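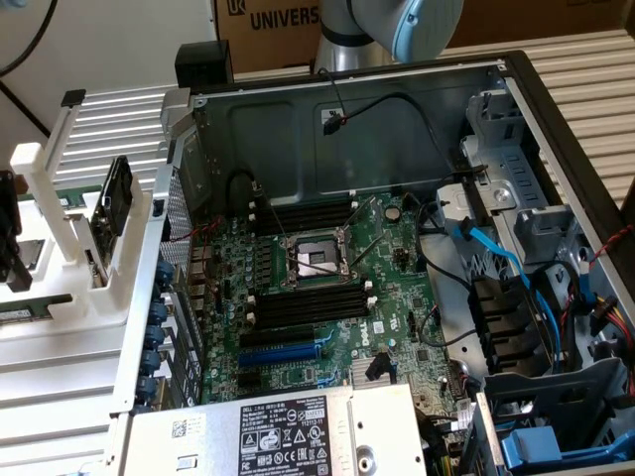

Prilik Adult Learning Center: progress report to the Bruvent Fund, reporting period to 4th March

The evening program opened in January with four courses: bookkeeping, English conversation, small engine repair and computer maintenance. Enrollment closed at 93 learners, against the 80 places in our proposal. Bookkeeping filled first and has a waiting list. The computer maintenance group began with the inside of a desktop. A Dell case with its side panel off, the processor socket empty and the memory slots in plain view, is the sort of thing they learn to find their way around before they touch any software. Small engine repair started a week behind the others while we waited for the workbenches.

Attendance

Attendance held up well through the first weeks and dropped during the cold spell, when the late bus was withdrawn on two evenings. It has since recovered in every course except English conversation. Several learners in that group changed shifts at the Haddadin packing plant and can no longer make the 6:30 start. We have moved one of the two conversation groups to 7:15 and will report on the effect in the next period.

Five learners have withdrawn. Two moved out of the area, one found full-time work, and two did not give a reason. Their places have been offered to people on the waiting lists.

Staffing

All teaching posts are filled. Remedios Talavera joined as program coordinator and has taken over scheduling, learner records and the phone line. Before her appointment these tasks were shared among the teachers, and some intake forms were incomplete. She has gone back through the full set and the gaps are closed. The second bookkeeping teacher is on a temporary contract that ends with the spring term. We would like to extend it and will write to you separately.

Spending

Spending is within budget on every line except printing. The bookkeeping workbooks from Zovby went up in price between our quote and our order, and we bought 200 copies to cover both terms. The overspend can be met from the travel line, which is underused. We ask for your agreement to move the money.

Room rental is as forecast. The heating surcharge we warned you of in the proposal has not been applied so far.

Childcare

The childcare room is open on two evenings and is full on both. Parents in the bookkeeping course have asked for a third. Our current license does not allow it without another qualified member of staff, and we have not found one. We are advertising again this month.

Plans for the next period

Mid-course reviews will be held with every learner. Bookkeeping learners will sit a practice paper before the certificate exam. We will also settle the summer timetable, including whether small engine repair can run in daylight hours, which the teacher prefers and most of the group has said they could manage.

Decisions requested: transfer from travel to printing; extension of the temporary teaching contract, on receipt of our letter.

Search this site Enter keywords Go

Home | Courses | Enroll | Reports | Contact

© Prilik Adult Learning Center. All rights reserved. Back to top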